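The first thing to change at our place was the talking. I have worked in the kitchens at Holtness for a good long while now, making breakfasts and lunches for 580 people, and mornings there always had a sort of hum to them – somebody's daughter's driving test, somebody's bad knee, who had left the lids off again. Then in May the Droneck arm came to do the toast and the trays, and two of us were moved along the corridor to what the managers call the planning side.

I should say straight away that I am one of the two, and that I like it more than I expected to. My job is to look at the practice kitchens, the ones drawn on a computer, where the arm is tried out among ordinary kitchen clutter before anyone lets it near our own worktops. Last month there were 3,181 of these trials and I was asked to look over a fair few of them, armed with a mug of tea and thirty years of opinions about where a knife ought to be left.

And that is my point, I suppose, in my roundabout way. The people who make these things are clever and very polite, but they have not stood at a counter at six in the morning with the bread going stale and a cloth dropped wherever it landed. We have. If a firm wants a machine to work beside its staff, it should ask the staff early, pay them properly for the asking, and leave them near enough to one another to have a chat while they do it. Holtness has managed the first two. I am still working on the third, and on Monday I shall be taking my chair back down the corridor to see who notices.

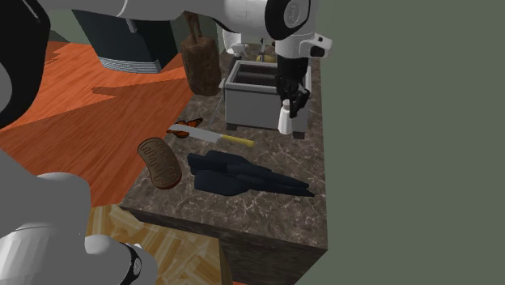
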